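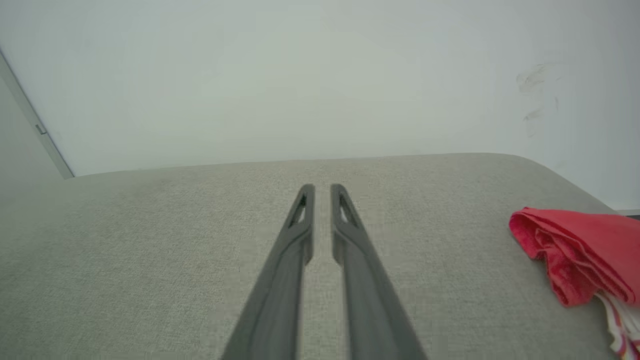 Gripper Trials – Meeting Minutes
Lerkthorpe, January 3, 2022

1. Previous minutes
Approved with no changes.

2. Finger comparison
The Fliltora fingers and the Inport fingers each did 20 picks on folded cloth. Fliltora dropped three, Inport dropped five. Most of the Inport drops came on thin hems. Both sets will be run again on the upholstered seat, with the same closing force.

3. Wrist camera
The current mount shows both fingertips but leaves little view past them when the gripper is low. Agreed to try a mount 13 mm higher – the cable must be rerouted first.

4. Controller
The Ma controller stopped twice with fault 3634. The log from October has the same code. A query goes to the supplier this week.

5. Budget
$1000 approved for spare finger pads and one cable set.

6. Other business
Bench log sheets must include the finger set used. Several from the last run did not.

Next meeting to be set once the reruns are finished.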